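Home Staff News Works Council Minutes Shift Swap Contacts

July
Posted by Thaddäus Fankhauser, minutes secretary

Hustdale Works Council
Minutes of the July meeting, training room, 2:15 p.m.

Present: Randi Løken (chair), Thaddäus Fankhauser (minutes), two members from card sorting, one from packing, one from maintenance, the day shift lead, and the operations manager for items 2 to 5.
Apologies: the night shift member. Her written comments were read out under item 3.

1. Minutes of the last meeting
Approved with one correction. The break room at Cluneck closes at 6 p.m., not 5.

Matters arising: the lockers by the north door have been repaired. The request for a second microwave is still with purchasing. Randi will ask again.

2. Robot hand for card sorting
The operations manager gave an update. The company intends to move part of the small card work to a two-armed station from the end of the summer. The work covered is picking up single cards and placing them in slotted organizers. Reading damaged labels, dealing with returns and making up mixed orders will stay with people. The internal name for the project is Mallska and that name will be used in these minutes from now on.

The target is 600 cards per shift in the first stage. Card sorting handled 1,551 on the busiest shift last quarter. Members asked whether the target would be raised to match. The manager said no second target has been set, and that any change would come to this council before it was announced. Randi asked for that to be recorded.

One of the sorting members said the 1,551 figure was reached with two people on overtime and should not be used as a normal shift for comparison. The manager agreed to use a monthly average in future papers.

The pictures below are from the operations paper and are included at the request of the sorting members.
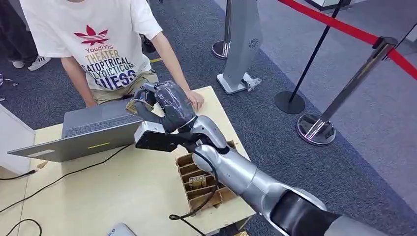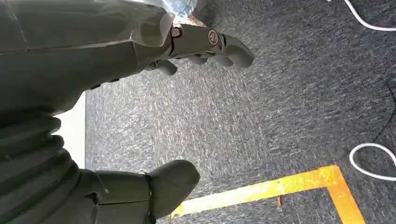 Item 2, Mallska. First picture: hand holding a card over the slotted organizer. Second picture: hand above the carpet, with yellow-orange floor tape.

Discussion followed.

Speed. The day shift lead said the hand is slower than an experienced sorter on clean cards and that he does not expect this to change soon. He sees the use of it in the last two hours of a shift, when people's wrists are tired. The sorting members agreed that the last two hours are the problem but said they would like the choice of when it runs to sit with the shift, and not be fixed in the schedule. The manager will look at whether the schedule can be left open.

Cables. The maintenance member raised the cables on the table and on the carpet. He wants floor cables covered or taped down before anyone works a full shift near the station. Agreed. Maintenance will do this and will bring a sketch of the cable runs to the next meeting.

Floor tape. Members asked what the tape will mean once the station is in regular use. The manager said the marked area is to be kept clear while the arms are powered. Randi said this needs to be on a sign in plain words, at eye level, because agency staff will not have read the minutes. Agreed.

Hands on the table. The packing member asked whether people would be allowed to work at the same table as the arm. The manager said this depends on the risk assessment, which is being written by Danzer, the firm supplying the station. The council asked to see the draft and not only the final version. The manager will request it.

3. Jobs and hours
The manager stated that no permanent position in card sorting will be cut as a result of Mallska. Asked about temporary positions, he said the six agency contracts that end in the fall have not been renewed yet and that he could not give an answer today. Several members said that this is the question they are asked most often on the floor — people want to know before they make plans for the winter. Randi asked for an answer in writing before the next meeting. The manager agreed.

Written comments from the night shift member: night shift was not told about the project until it was already on the notice board. She asks that night shift get its own information session, held during night shift hours and paid. She also asks who is responsible for the station when there is no maintenance cover. The manager said he had no answer to the second point and would bring one. The session was agreed in principle.

The rate for staff who look after the station was discussed. The sorting members' view is that clearing dropped cards, refilling the organizers and restarting the arm are added duties and should be graded. The manager's view is that they replace other duties. No agreement. Carried over.

4. Training
Each person assigned to the station will get 40 hours of training, spread over the first stage, in working time. Places will be offered first to card sorting, by length of service, then to packing. Nobody will be moved off sorting for declining a place. The manager confirmed this when asked a second time.

The maintenance member asked for separate training on the joints and the covers. He does not want to learn those from a manual. To be raised with Danzer.

5. Visit to Cluneck
Cluneck has had a similar station in its parts room since the spring. Randi proposed that two sorters and one person from maintenance go over and talk to the people who work beside it, without managers in the room. Agreed. Travel and hours to be paid by operations. Thaddäus will arrange a date.

The operations manager left at 3:40 p.m.

6. Any other business
The fan in packing is still out of order. Maintenance has the part.
Shift swap forms should go in the tray and not under the office door.

Actions
Operations manager: written answer on agency contracts; Danzer draft; night cover; monthly average; open schedule.
Maintenance: cables, sketch, sign.
Randi Løken: microwave; night shift session.
Thaddäus Fankhauser: Cluneck visit.

Meeting closed at 3:55 p.m. Next meeting in August, same room.

6 comments | 40 views | Share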